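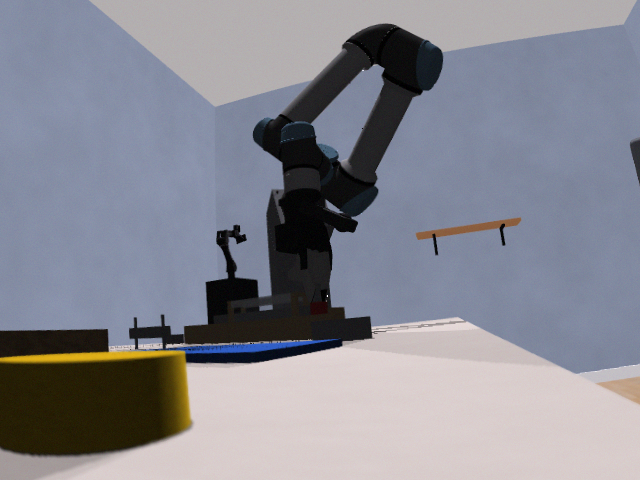
Can you teach a robot arm a job without writing code for it? For a lot of short, fiddly jobs you can, as long as somebody is willing to do the job through the arm again and again and keep only the good runs.

We spoke to the lead operator on the Woteo project at the Unley workshop. No name, by request. The call was squeezed in between two recording blocks and it shows in my notes.

First thing I wanted to know was what the day is like. "Repetitive," came the answer. "You sit down, you load the layout, you drive the arm through it, you reset. Then again." The team works in simulation first, real cell second. Blocks, rods, a tray, a few plates. Nothing fancy. The current set runs to 225 demonstrations, all by remote control, and 15 of them were thrown out last week becuase the operator paused too long before closing the fingers.

Why does a pause matter? "It copies everything. If I stop to scratch my nose, the arm learns that stopping is part of the job." So the rule now is to plan the whole move before touching the controls. Look at the layout, pick your approach, go. If you change your mind halfway, scrap it.

Hand guiding came up next – the older way, where you grab the arm itself and walk it through the motion. They still do it on the real machine. "I like it for anything with contact. You feel the part seat. On the remote side I've got a screen and my own guesswork."

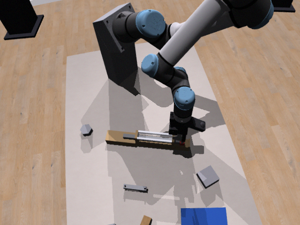
The trouble with hand guiding is that the arm is heavy even when it's floating, and tired people make wobbly paths. Two people on a long shift will give you two different robots by the end of it, is how the operator put it. Remote control gives smoother paths but clumsier endings. So Woteo mixes them: long travel moves from the remote sessions, last bit of the approach from guiding. Whether the mix is worth the extra sorting, they don't know yet. First proper comparison was in December and it came out more or less even.

Depth is the hard part on a screen. From one view you can be dead on target and still be way too high. Operators here switch views before every grasp, and new people always forget. "I tell them, side, then close up, then side again. Boring. Do it anyway." Training a new operator takes 9 sessions before their runs go into the set. Used to be fewer. They got burned.

What about the layouts, do they move the parts between runs? Yes, every time. Positions get shuffled, angles too. Leave a block in one spot and the arm just learns the spot. There was an early batch where nothing moved, and the trained arm went to the same patch of table and closed on thin air, very confidently.
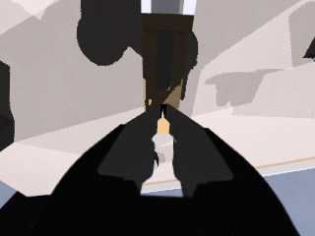

Okafor, reading a draft of this, disagreed on the shuffling and said small changes first would save everyone time, because a beginner model given wild layouts learns nothing much from any of them. The operator had heard this before. "Fair. We did try the gentle version at Faludgate. It was fine till a part got turned sideways."

Last question, I was already being waved off. What makes a good demonstrator? Long think. "Somebody slow who doesn't stop." Gamers are quick but they correct constantly, tiny twitches all the way down, and it all ends up in teh data. The best one they had came from a sewing background – steady hands, used to feeding material at one speed.

Next up is a second arm in the same layout, 2 operators at once, one holding and one placing. No date on that. The next block was starting, so we left it there.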